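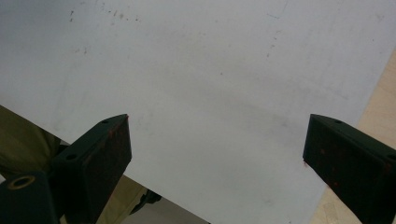
**Comparing success rates when the handheld demonstrations vary in length**

Posted by Maya Hakim, Wemstead

Our group is preparing a short report on learning grasps from demonstrations recorded with a handheld gripper. We hold 2,000 demonstrations and train one policy on the full set and another on a subset of 50 per object. The policy trained on the subset performs better on rounded plastic items and worse on flat sheets. May this be reported as a result, or is it more likely to be an effect of how the subset was chosen? Each policy was tested with 5 trials per object.

**Radomír Polák**

Five trials per object will not support the claim. One slip moves the rate by a fifth. I would advise repeating the test with 80 trials for each policy, with the starting positions fixed in advance and used for both.

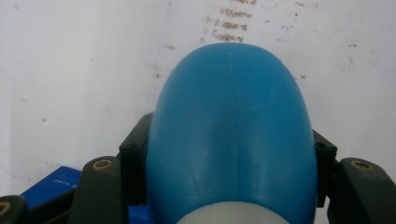 Please also state how the subset was drawn. If the operators picked the 50 themselves, they will have favoured clean, short recordings, and the comparison is then between careful and careless demonstrations - the number of them hardly enters into it. A random draw, repeated with several seeds, would settle the matter.

**Hanan Rizk**

We saw the same with flat items in February. Check the finger opening at the start of each recording.

**Urs Wallner**

I agree with the first reply. Sheets and rounded items should be reported in separate tables in any case.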